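How to Run a Yard Sale Without Losing Your Mind or Your Good Scissors

I have run 10 yard sales and enjoyed two of them. What follows is how to get to the second kind faster than I did.

Start in the house, a few weeks ahead. Go room by room with a box and put in anything you forgot you owned. If you pick something up and start telling a story about it, put it back. You are not ready, and the story will add an hour. If you can't say what a thing is, it goes in the box. Someone out there will know, or will at least pay a dollar to find out.

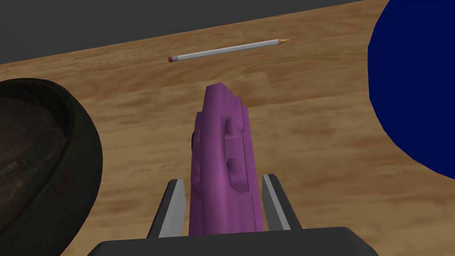 Purple, lumpy, upright. Start at a dollar.

Next, prices. Decide them the night before, sitting down, with a drink. Prices made up on the lawn are always too low before breakfast and too high by lunch. I use four: 25 cents, a dollar, five dollars and "ask." Almost everybody would sooner leave than ask, so keep that one for things you secretly hope won't sell.

Do not look up what your stuff goes for online. You will find one person in Tumura who wants 2000 dollars for your exact lamp, and you will be unbearable about it all morning. That person still has the lamp.

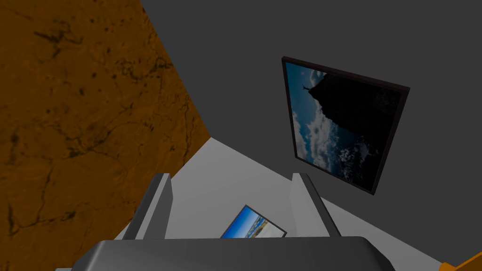

Brillwood Household Pages – Issue 9 – page 10

Signs come after prices. Use thick marker, big letters and one arrow. Leave out the list of what you have, as drivers get about as far as the word SALE. Stand across the street and read it yourself. If you have to squint, so will they, and they are steering. Check the town rules too. In Brillwood you can't put anything on a utility pole, and they do send a letter.

Setting up takes twice as long as you planned:

1. Put the big things near the curb. They are your real sign.
2. Get everything you can up off the ground. People won't bend down for a paperback.
3. Keep cords with whatever they belong to. Tape them on.
4. Have 100 dollars in small bills and coins, on your body, in a pouch. It looks silly. Wear it anyway.
5. Shut the garage door, or you will sell your rake.
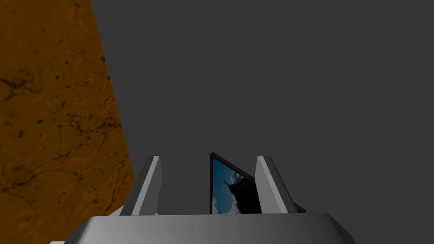 Page last changed: 9/9/21

The early birds will come. You can write NO EARLY BIRDS on the sign, and they will admire your lettering while they wait. Either sell to them at full price or stay indoors with the blinds down.

Haggling is simple. They say half, you say a bit more than half, everyone is pleased. If they offer a quarter, say "let me think about it" and go straighten some mugs.
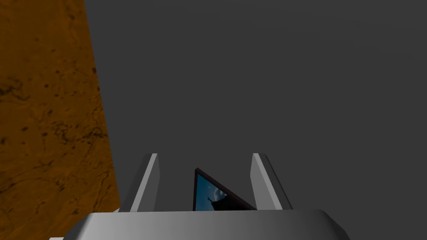
A small one, dark frame. Five dollars.

For the last hour, everything that fits in a grocery bag is two dollars. Whatever is left goes straight into the car and off to the thrift store – not back to the basement, where it will wait for January and then for you to read this page again.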